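Stoter Collet Kit for Two-Finger Grippers

Replacement fingertip sleeves, retaining collars and slip alert add-on

Home > Grippers and tooling > Spares and upgrades > Collet Kit

In stock. Fits all Stoter two-finger grippers with the round tip mount. Not suitable for the older square mount (see Fitting, further down).

Overview

We love this little kit, and it came out of one of the more annoying faults we have had to chase. If your gripper has started letting go of smooth plastic things halfway through a lift, or if it holds them but they slowly swing round in the fingers, you are very likely in the right place. The Collet Kit replaces the soft sleeves on both fingertips, adds a proper collar to keep each sleeve where it belongs, and gives the controller a way of noticing a slip before the load reaches the floor.

It is a small box of parts and it makes a big difference. We now run it on every arm in our Stalden workshop, including the ones that never gave us any trouble.

What went wrong

The first sleeves we supplied were a push fit. They went on by hand, they felt tight, and they passed every test we gave them at the time. Those tests used card boxes, wooden blocks and steel cans, all of which are kind to a gripper. Then people began using the arms in kitchens, and the reports started to arrive: jugs dropped, beakers turned upside down, one full pitcher of squash emptied into a cutlery drawer.

We took a set of returned fingers apart and found the same thing on nearly all of them. The sleeve had crept along the finger, a tiny bit with each grip, until the tip was bare and the object was being held by metal on one side and rubber on the other. With a dry steel can you would hardly notice. With a smooth plastic jug held by the rim, the jug pivots about the rubber side, the weight of the water moves across, and away it goes.

The controller made matters worse. It measured grip force at the moment of closing and then stopped checking until the next command. A jug could tip or drop clean out and the arm would carry on to the pouring position, quite content, and pour nothing at all.

So there were two faults: a sleeve that moved, and a controller that wasn't watching. The kit deals with both.

What changed

The new sleeve is moulded with a lip at the root. The collar closes over the lip and grips it all the way round, like the collet on a drill, which is where the name comes from. Once the collar is done up the sleeve cannot travel. We have tried very hard to make it travel!

The tread is different too. The old sleeve had fine ribs running across the finger. The new one has a softer face with shallow pads, so it settles over a curved rim where the ribs used to bridge it. It is noticeably better on wet plastic and a good deal better on glass, though please read the safety notes before you try glass.

The slip alert is a thin strip that sits under one sleeve and plugs into the spare socket on the gripper body. It checks the grip 40 times a second for as long as the fingers are closed. If the reading falls away suddenly the arm stops where it is, holds whatever it still has, and sounds the buzzer. It will not try to catch the object. We did try that, and it was exciting, and we do not recommend it.

In the box

2 fingertip sleeves
2 retaining collars
Slip alert strip with lead
Collar key
Cleaning cloth
Printed fitting guide

Details

Sleeve material: food-safe silicone, grey
Collar material: stainless steel
Sleeve working life: 18 months in normal kitchen use
Slip alert checks: 40 per second
Fitting time: 20 minutes, including calibration
Controller software: Utar release or later (free update)
Cleaning: warm water and washing-up liquid. Do not put the sleeves in a dishwasher.

Fitting

Switch the arm off at the wall and let it settle on its rest. Do not fit the kit with the arm merely paused.

Check the tip mount. If it is round, carry on. If it is square, stop there and get in touch, as the collar will seem to fit and then work loose.

Pull off the old sleeves and throw them away. Wipe the bare fingers with the cloth and let them dry completely. Any grease left on the metal will undo all your good work.

Lay the strip along the inside face of one finger, lead towards the wrist, and roll the new sleeve down over it. Roll it - don't drag it. Fit the second sleeve to the other finger.

Slide each collar up until it clicks over the lip, then turn it with the key until the key slips. That is the right tightness, and more force will only mark the collar.

Plug in the lead, switch on, and run Calibrate Grip from the tools menu with nothing between the fingers.

Trying it out

Start with an empty plastic jug or pitcher, on a clear patch of worktop with a bit of space around it. Lift it a hand's width and leave it hanging for a full minute. A slight lean is normal when a jug is held by the top, as the handle pulls it to one side. What matters is that the lean stays the same. If it grows while you watch, lower the arm and check both collars.

When you are happy with the empty lift, add water a little at a time and repeat. Keep glasses, jars and anything with a flex well out of the swing of the arm until you trust it.
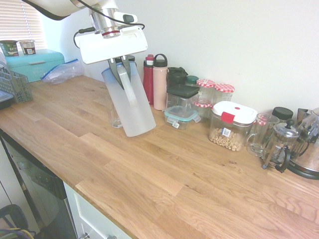
Safety notes

Please stop using push-fit sleeves for liquids straight away, even if yours look fine. The creep is hard to see until the tip is bare.

Never use the gripper for hot drinks, kettles or anything that would scald if dropped. The slip alert stops the arm, and a stopped arm is no help with a kettle already on its way down.

Thin drinking glasses should be lifted on the Gentle setting only. Full force will crack them.

If the buzzer sounds, keep your hands away until the arm shows a steady amber light. Then support the load from underneath and press Release.

Known problems

The slip alert can give a false alarm with very light, squashy things such as empty plastic bags. Turn it off for those jobs and remember to turn it back on. We are working on a better answer.

A few early collars had a rough inner edge that nicked the sleeve. These have a dull finish, and the good ones are polished. If you have a dull pair, send us a message and we will post new ones free of charge.

Free replacement

If you bought a gripper with push-fit sleeves, the full kit is yours at no cost, whether or not you have had a drop. Send the serial number from the underside of the gripper body through the contact form. Orders in by Monday noon go out the same week.

Related parts

Spare sleeves, pair
Wide pads for boxes and trays
Collar key, single
Square mount converter (due in January)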